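Why I Stopped Caring About the Joystick

March 13, 2019

I spent most of last winter trying to teach a robot arm to put cutlery into a drawer, and I came out of it with an opinion I now bring up at dinner more than my family would like. Here it is: if you want a machine to learn a job from a person, let the person do the job with something in their hand. Keep the joystick in the cupboard.

I know plenty of people disagree. I share a workshop with a couple of them. And I get it, remote control has a lot going for it. You sit in a chair, you push the arm around, and every single thing you record is something the arm can do, since the arm just did it. No guessing about whether the elbow would have hit the wall. When Elisa Dal Bello and I started on the cutlery project for Salport (they make kitchen fittings, drawers mostly, and they wanted something to show at a trade fair in July), we didn't even discuss it. We bought two sticks and a foot pedal and got going.

My first full day on the sticks I recorded 13 usable demonstrations. Thirteen! I had a stiff neck and I'd bent a fork. The trouble wasn't the arm, which was a perfectly decent arm. The trouble was that I'd stopped behaving like a person who knows how to put away a fork. I'd line it up, stop, back off a little, line it up again, hold my breath, come down about as fast as a cat getting into a bath. If you watched the recordings without knowing what they were, you'd think the fork was explosive.

And that's what the robot learned, of course. It learned to be frightened of forks. We trained it on a few weeks of this stuff and it did the same little hesitations I did, in the same places, including a sort of sideways shuffle over the spoon tray that I hadn't known I had. Elisa thought that was hilarious. I thought it was rather a lot of electricity to spend on copying my nerves.

So we switched to the hand-held thing. You hold the gripper yourself, squeeze, pick up the spoon, put it where it goes, next spoon. My hand already knows how hard to come down on a drawer divider, and it knows that if a knife lands crooked you just nudge it with the side of the finger and carry on. I never once nudged anything with the sticks. It didn't occur to me, and if it had I wouldn't have dared.

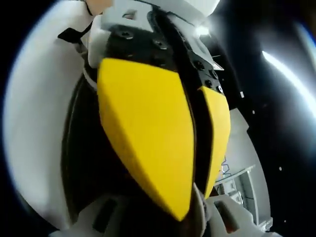

The nudges are the part I'd fight for. People who come from the programming side tend to see them as mess, something to clean out of the data before training. We tried that too. Elisa wrote a filter that threw away anything with extra contact in it, and the robot that came out the other end was lovely right up until something went a bit wrong, and then it just stood there with a teaspoon. Put the mess back in and it coped a lot better. Not perfectly – I'll get to that – but it had at least seen somebody deal with a crooked knife.

The numbers went our way as well, for what they're worth. On a good day with the hand gripper I could do 115 demonstrations before lunch and still feel like a human being in the afternoon. By the time we packed up we had 622 from me alone. I don't claim that quantity fixes everything, but it does change how you work. When one demonstration costs you 20 minutes of clenched teeth, you don't throw it out just because it was clumsy. When it costs you next to nothing, you get picky, and picky is good.

Now, the other side, because the Fernov people down the hall will read this and I have to share a kettle with them. They do all their teaching by remote control, on a machine that lifts heavy castings, and they're right to. You can't hold that job in your hand. You'd need a very large hand. They also like to point out that I can do things with my wrist that no arm on our bench can follow, and yes, guilty. A good chunk of my early recordings were useless for exactly that reason. I'd reach into the back of the drawer with my elbow up around my ear, very pleased with myself, and the arm would have needed an extra joint to copy me.

You do learn, though. After a while I started keeping my elbow down and walking around the drawer the way the arm would have to come at it. It's a bit like talking to somebody who's new to your language: you drop the slang, you slow down slightly, but you're still talking. With the sticks I felt like I was spelling everything out one letter at a time, with mittens on.

There's another reason I've gone off remote control, and it has less to do with the robot than with who gets to teach it. It took me most of a week to get tolerable on the sticks. When a woman from Salport's assembly floor came by, someone who has fitted more drawer inserts than I've had hot meals, she tried them for ten minutes and handed them back. Then she picked up the hand gripper and was better than me by coffee time. Her recordings had none of my fussing. She goes in at an angle I'd never have thought of, one smooth swing, and the thing's in.

That's the knowledge you want, surely? She has it and I don't. Any method that puts a week of video game practice between her and the robot is going to end up full of demonstrations by people like me, who are good at the sticks and bad at drawers.

I'd still keep the sticks around for checking. We used them at the end to walk the arm through the awkward corner by the hinge, where we needed to be certain it could physically get there, and for that they were great. Elisa wants to use both from the start on the next job and compare them properly. I've told her she can have the chair.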